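4.2 What people do with their mugs

I should admit up front that mugs weren't supposed to get a section of their own. When we planned the study, I had them down as one line in the tableware category, somewhere between bowls and glasses. Then the diaries started coming back and people wouldn't stop writing about them. Out of 2301 diary entries, mugs came up more than any other single thing in the kitchen, and a lot of those entries had very little to do with drinking.

So what were they about? Mostly about where the mug ends up. We'd asked people to write down each time they picked up something on the table and put it somewhere else, even if it only moved a little way. With plates, the entries are pretty dull. A plate comes out, gets used, goes to the sink. Mugs wander. One household in Grinari logged the same mug on the table, the windowsill, the edge of the bath and back on the table, all before lunch -- and then wrote "still not finished" next to it.

We also wanted a plain, boring setting to hold all of this up against, so I kept coming back to the simplest arrangement there is: a mug and a table. A plain white mug on a light surface is about as neutral as tableware gets, and the handle matters more than I'd expected when we began.

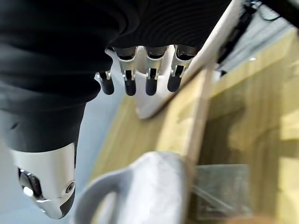

Figure 2. White mug with a looped handle, at a light-colored wooden tabletop.

Let me stay with the handle for a bit. In the diaries, people who said they were clearing up almost always wrote about the handle, and people who said they were drinking hardly mentioned it. My reading is that a handle is partly a drinking thing and partly a carrying thing, and that the carrying side gets overlooked. Several people told us they turn the handle outward when they set a mug down for somebody else. A few turn it toward the wall when they put it away, and they had strong feelings about anyone who didn't!

The table matters too. Households with light wooden tops wrote much more about rings and marks than the ones with laminate or tile, and they were quicker to move a mug once it was empty. I'd love to say this is a clean result, but we had only a handful of tile tables (two of them in the same building in Rozīte), so please take it gently. What I'm more comfortable saying is that people with wood had a habit of lifting the mug and checking underneath. It shows up again and again in their notes, often in the very same words.

We tried sorting the mugs by how much people cared about them, using a simple scale from 0 to 100. Old Zasby mugs, the heavy ones, scored high nearly everywhere. The Plastmont picnic cups scored low, yet they were the ones people could always find, and I still don't have a good explanation for that. Favorite mugs also stayed out on the table longer than the others, sometimes overnight. In December this got stronger, probably with more visitors around and more cups in use, though we didn't ask about visitors directly and really should have.

One last point before I get to bowls. Lots of people wrote "put away" when the mug had only gone as far as the counter by the sink. We kept their wording in the coding and added a second column for the actual spot, and the two columns are compared in Section 4.3.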